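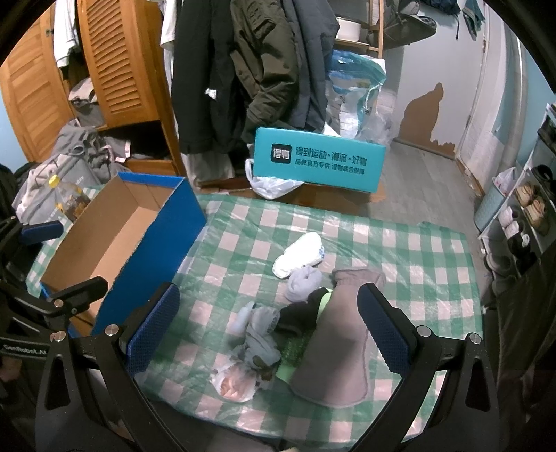

Why should I trust a robot near my laundry if it can't even tell when its own hand is shut, a reader asked me in October, after I had mentioned the sock trouble at Parthorpe. Fair question! I have been chewing on it ever since, and my answer is that the sock trouble is the best thing to happen to the Rokine project so far, and I wish more groups would talk about theirs.

For anyone who missed it: Rokine teaches a pair of robot arms to put away small soft things by recording people doing the job with hand-held grippers. Socks, rolled or balled or bundled, a cardboard box, a plastic tablecloth with checks on it. The people are quick and the recordings are lovely to watch. The arms learned from them and got pretty good. Then a new batch of training went in, and the arms began letting go too early. The left would carry a sock to the box and open over the wall of it, so the sock hung there or fell down the outside. Worse, the right would sometimes close while the left was still in its way, and one evening, at 8, the two sets of fingers met and the right arm kept pushing. It bent a finger. A student had been reaching for the box a moment earlier.

Everyone's first guess was the cloth. Shiny plastic, wrinkles, glare, of course the cameras were confused. The second guess was socks in general, because socks are awful, and I say that with love. A balled sock has no front and no back, and it changes shape while you're looking at it. Both guesses were wrong. The fault was in the script that joins the left-hand and right-hand recordings. After an update it had been shifting one hand by 6 frames. In those recordings the hands were no longer quite working together, and the arms had faithfully learned to be out of step.

I find that thrilling, and I know how that sounds with a bent finger in the story. But think about what it means. The machine picked up a mistake so small that people had watched the recordings over and over and missed it. You can only see it when both hands are busy close together.
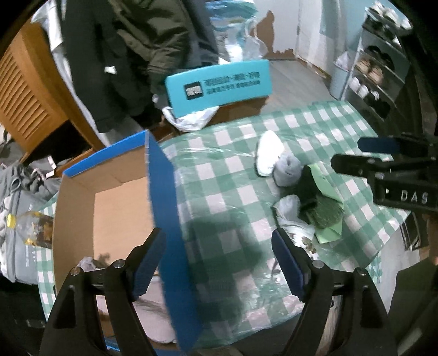

Open jaws in front, the second gripper coming in from the right, sock-like bundles and other soft things on the cloth.

My complaint is with what came next. The script was fixed in an afternoon, the bad batch was thrown out, and the write-up called the whole thing a data issue, resolved. I'd have written it up as a safety matter. An arm that keeps pushing when it meets something hard is a problem whatever the recordings say. The force limit had been raised months before for a different job (the Flavora trays, which are heavy and stick) and it was never put back. Good training had covered for it. As long as the arms behaved, the limit was never tested.

The people at Moradi, the shop floor down the hall, do something I'd love to see copied. Before any new batch gets near the arms they play 8 recordings back at low speed with a foam block in the box, and they check the force limit by hand, at the machine, against a number on a card. It's dull work and takes less time than making coffee for the room. It would have caught both halves of this, the late hand and the stuck limit.

So, to my reader: I'd let it near my laundry. I'd want the card on the wall first, and I'd want to read the fault log – the long version, with the bent finger in it. Rokine has 2 more rounds of sock recordings planned before spring and I plan to be there for at least one of them, standing well back from the right arm.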